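Rachat d'un petit immeuble par un groupe : que devient mon bail ?

Teodor Brekke
Bonjour, notre immeuble (11 logements) vient d'être vendu avec cinq autres à la société Cluler. Je paie 340 euros par mois pour un atelier avec coin habitation, 30 m², bail signé en mars. Le nouveau propriétaire peut-il changer le loyer ou me demander de partir ?
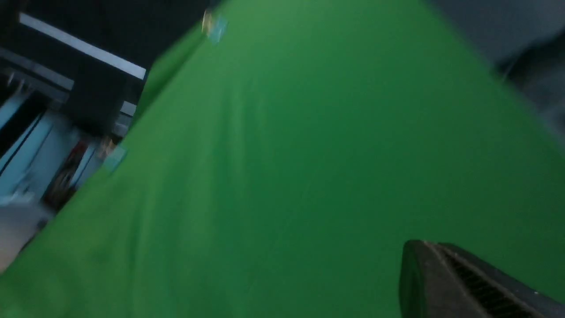
Réponses de la communauté

Ornila
Non, le bail continue aux mêmes conditions. L'acheteur prend la place du vendeur, dépôt de garantie compris. Le loyer ne bouge que si une clause de révision est prévue. Pour un congé, il faut attendre l'échéance et un motif valable. Vérifiez quand même si c'est un bail d'habitation ou mixte, les règles diffèrent pour un bail purement professionnel.

kordestani88
Chez nous pareil, rien n'a changé à part le RIB. Attendez un courrier officiel avant de payer ailleurs.

Gukent
Faites des photos datées de tout, murs et plans de travail, et gardez votre état des lieux d'entrée. 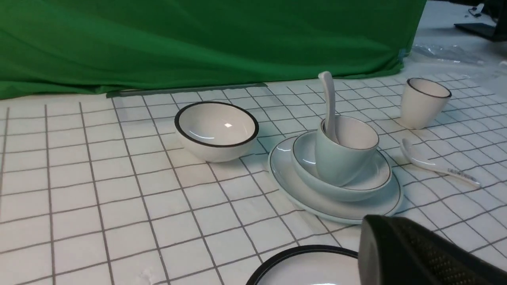

Plan de travail quadrillé et toile verte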